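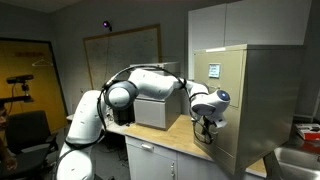
The filing cabinet, with company.

7/15/18

Quick one, kids are at swimming and I've got an hour. So. Paper. I have been trying to get rid of the paper in my house since June and I am losing.

Started with the tax stuff. Everyone says keep it five years, or seven, depends who you ask. I had eleven. Eleven years of phone bills for a phone I don't own and a flat I don't live in. Payslips from Lakton, where I lasted one winter. The manual for a Hikberg bread maker that died before my daughter was born – the bread maker I mean, the manual's in perfect nick.

My rule was one shoebox a night in front of the telly. Lasted four nights. Then I found the letters from Mum and that was the end of that. Read them all twice, threw out nothing, went to bed at one.

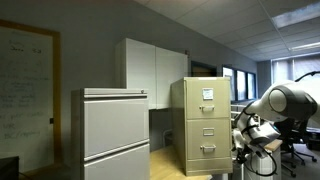
Whiteboard and the low cabinet.

Anyway the shredder. Bought a cheap one, $449 was the good one and no thank you. Mine does six sheets then sulks for half an hour. Fidel Urrutia from over the road lent me his, which is an absolute beast, and I got through a whole garbage bag before tea. The chooks have nesting material till Christmas. Aiman Hidayat at work reckons you can compost it too but not the shiny stuff, and not the envelopes with windows, so now I've got a separate bag of little plastic windows. Great.

Things I found: a cheque for $111 from 2009, uncashed. My year 10 report (talks too much). Three copies of the same warranty. Half a recipe for lemon slice, the wrong half.
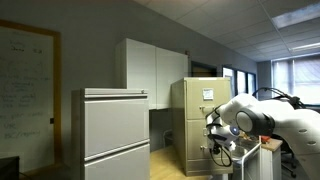 Labels are where I always come unstuck. I make a folder called Misc and then everything is Misc, and then there's a Misc 2. So I'm pinching the idea off that tall beige cabinet – piece of paper taped on the upper drawer, done. Mine will say HOUSE and CAR and KIDS and if it isn't one of those it goes in the bin. No colours, no tabs. I spent a whole Saturday on coloured tabs once and could not tell you now what purple was for.

Still to do: photos, which I'm scared of, and teh box under the stairs. My husband says the box under the stairs is his. We'll see.

Right, swimming pickup. If anyone has the other half of a lemon slice recipe, the bit with the icing, put it in the comments please.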